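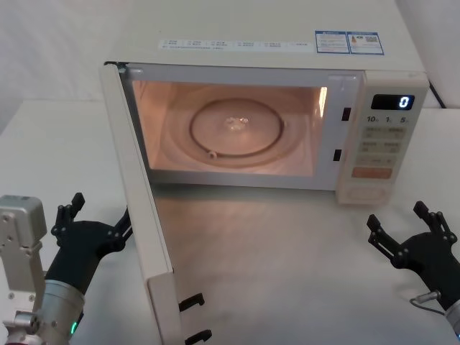
作者:Grīnberga,Harkbridge 数据组,负责采集规范与标注复核

Drudura 双臂厨房电器操作数据集说明

更新日期:9月9日,星期二

一、概况

Drudura 收录双臂机器人操作微波炉的示教片段,共3818段,其中1000段留作评测,不得用于训练。采集由 Harkbridge 完成,存储与分发由 Lundix 负责。本文主要写采集和标注时必须遵守的规则,文件格式见同目录下的 FORMAT 文件。

二、任务范围

包括开门、关门、放入器皿、取出器皿、按键五类。所有任务均不加热食物,腔内不放金属器皿。按键任务只录到按下并松开按键为止,录完立即取消。

三、台面布置

1. 台面和背景用白色,除任务所需物品外不放杂物。
2. 电源线从炉体后侧引出,不得横过炉门的活动范围。
3. 玻璃转盘必须装好再开始。转盘没有落在滚轮圈上的片段作废。
4. 炉门全开时,门的下端会伸到两臂之间,门上的两个黑色锁钩朝外露出。左手的起始位置要避开锁钩,手指张开,不得搭在门沿上。
5. 右手起始位置在控制面板右下方,离开台面,手指张开。

四、安全规则

操作员开始前确认急停按钮可用。机器人通电期间,人员不得把手伸入两臂的工作区,更换器皿须先暂停。关门时只允许一只手接触炉门,另一只手退回起始位置。末端线缆出现拉紧、缠绕时停止采集,整理后重录,不得剪掉中间部分继续使用。

炉门打开时腔内灯会亮,属正常状态。连续开门录制不超过10分钟,之后关门休息。

五、标注规则

每段标注起止时间、所用手、炉门状态和结果。炉门状态分为关闭、半开、全开。锁钩未进入门框右侧卡槽的,一律记为半开,即使从外面看已经合上。显示窗的数字能看清才填写,看不清填“未知”,不要根据按键推测。炉顶标签上的小字不转写。

失败片段保留,结果填“失败”,并从下拉列表中选择原因。列表里没有的原因写在备注栏。

六、复核

每段由两人分别标注,不一致的交第三人裁定。4月以前的片段使用旧版炉门状态定义,已重新标注近3000段,其余在字段 door_legacy 中标为1,使用时请先过滤。

七、已知问题

腔内右壁灯口较亮,部分片段过曝。白色炉体与白色背景对比低,深度图在炉体边缘有空洞,未作填补。数据只涉及侧开门机型,不适合评估下拉门。

八、使用限制

仅供研究。用本数据训练的策略在真机上运行前,应按第四节重新检查现场。发现标注错误,请在仓库中提交问题并附片段编号。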